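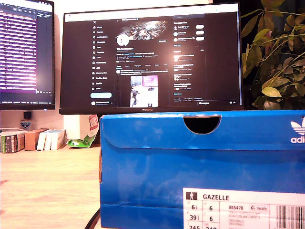

Revision 2 of my bench rules for gripper work at a desk is finished. Revision 1 was written for a cleared table with fixtures, and most of it did not survive the move to a desk that people also use for other work. I went through the log in Nava before rewriting: 1,073 episodes, of which 509 carried a comment. The comments were more useful than the success flags.

The changes, by section.

Workspace. The old text said "remove all objects not part of the task." The new text says objects not part of the task may stay, but they have to be out of reach of the fingers through the full motion, including the retreat. Cables get their own line. A cable in the work area is either fixed down or recorded in the episode note. Plants, bags and packaging at the back of the desk are background and need no entry unless they move between episodes.

Screens. A monitor in view can stay on. Whatever it shows is treated as published, so mail, private messages and customer files are closed before the first episode. Vikas Kanaujia wanted all screens off. I kept them on, as the Greltano setup is meant to run in ordinary lighting and screen glare is part of that. We agreed to review it in November.

Grip. Thin flat parts are the hard case. The rule is now to approach with the fingers parallel to the faces of the part, close at the low force setting, hold for two seconds, then lift.

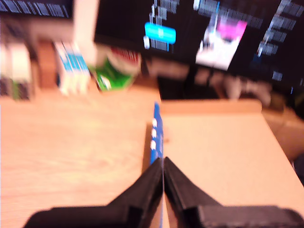
If the part rotates during the hold, open and start again. Do not correct the angle by pushing the part against the table. This was common practice on the Coston bench and it wears the fingertips unevenly, which then shows up weeks later as a drift in grip width that looks like a calibration fault. Fingertips are inspected at the start of a session and after any contact with a hard surface.

Cardboard. Boxes count as compliant objects. Force limits for rigid parts do not apply to them, and neither do the rigid-part tolerances for position. A lid is a separate object from its box and gets its own name in the task sheet – "open the box" is not an acceptable task description, "lift the lid" is. Scuffed boxes are fine. Crushed corners are not, and the box is replaced.

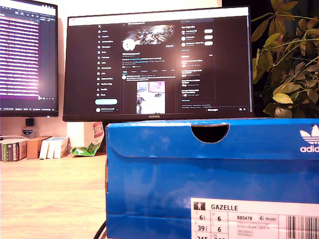
Shoebox on the desk, label end facing out.

Labels and print. Leave them on. Revision 1 had us covering logos with tape, and the tape changed the friction and the reflections enough to matter. If a printed surface has to be excluded later, that is done in processing.

Stopping. One person is named as operator and keeps a hand free for the stop button. Anyone in the room can call a stop, and the operator does not ask why until the arm is still.

The section on naming files is unchanged. Trultetti has the old revision in its shared folder and I have asked for it to be replaced.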